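## About Favley

Small office, second floor, above the print shop on Guver Street. We help laundries, hotels and linen services work out what to buy when they start on automation. What to buy, what to lease, what to leave for next year.

We don't sell machines and we don't take a cut from anyone who does. You pay us for a plan. Small plans start at $2000, bigger sites get a quote after the first call.

## What you get

- A site visit, half a day usually, longer if there's more than one building
- A parts and spares budget, line by line
- 3 quotes side by side, same terms, so you can acutally compare them
- A calendar for the spend. Most clients want everything in before August, most don't get it

Training time goes in the budget. So does power, floor space, shipping, and the two weeks when everything is slower than before. People leave these out. Then the arm shows up and the money for the table it bolts to is gone.

## How we got started

Began as the purchasing side of Demchenko, a linen supplier, then split off when other firms kept asking to borrow our spreadsheets. We've done about 70 plans now. Biggest was the Isuneck laundry, folding line and two sorting cells, 10 months from first call to last invoice. Smallest was one bench and a cart.

Old spreadsheet is still in use by the way. Column names make no sense, we keep meaning to fix it.

## Planning for handling work 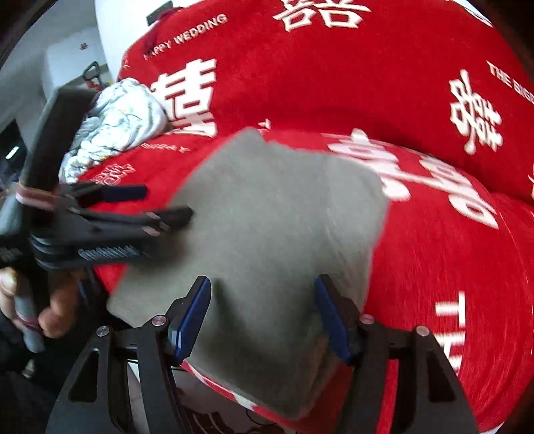
Soft goods are where budgets go wrong. Towels and napkins, anything that folds over itself, so we ask clients to put hand-held grippers on the list early, ahead of the big arm. Get two per station, one for each hand, and price the wear parts seperately. The blue pads pressing on the gray cloth are the kind of line we mean, and rubber bands like the pink ones on the other gripper go under consumables. Cheap stuff, but put it in. Budget for test fabrics too, plain and printed, a thick bright red quilt as well as a gray square. Send us your list before you sign anything, mornings are best, we pick up from 8.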